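Folding is the easy part

September 2018

Every trade fair season brings another clip of a machine folding a T-shirt, and every season I get messages asking whether hotel staff should start looking for other work. My answer has not changed since May, when Cornari put out its incident note on the Zavala laundry trials. Hardly anybody seems to have read it. It runs to 2 pages and I would recommend it over any of the clips.

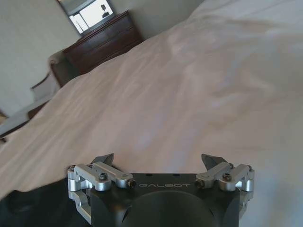
The fault was dull. A gripper closed on a shirt, took a fold of the bed sheet along with it and kept pulling. The arm had been told that a firm grip meant success, and it had a firm grip. The sheet tore, a bedside lamp went over, and the stop button was on the wrong side of the bed.

No one was hurt. The note says so twice, which I suppose is meant to reassure us.

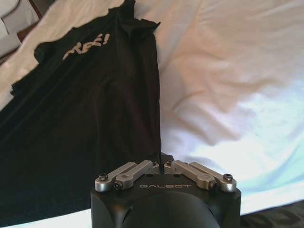

Cloth is an awful thing to hand to a machine. A cup is the same shape each time you pick it up. A shirt dropped on a bed has no front until you find it, and black cotton shows very little of its own creasing to a lens. Apolinar Carrillo, who wrote the Cornari note, admits that the software reported 135 good grasps before the bad one and would have reported the bad one as good too. That ought to worry people more than the lamp.

Kuretti's answer is a better sensor in the fingertip. Oltel wants slower arms. I'd take both, but neither tells the machine what it has hold of.
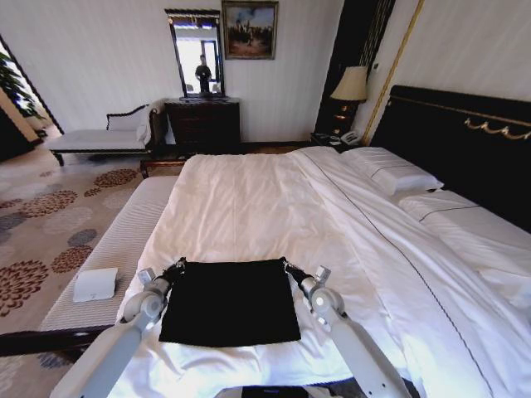

Both grippers at the corners of a black cloth, foot of the bed.

Then there is the button. Hortensia Ticona cleaned hotel rooms for years and now trains other people to do it, and her question to me was who stands next to the thing. If someone has to be within reach the whole time, you have paid for two workers and got one slow one. If they don't, I want to see what it does with a sheet in its fingers and no one near.
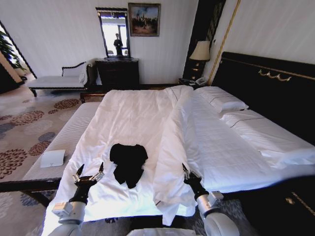 The firms say the grip check has been rewritten. Fine. Publish the failures from the next 800 tries, all of them, with the tears and the near misses, and put a stop button on both sides of the bed.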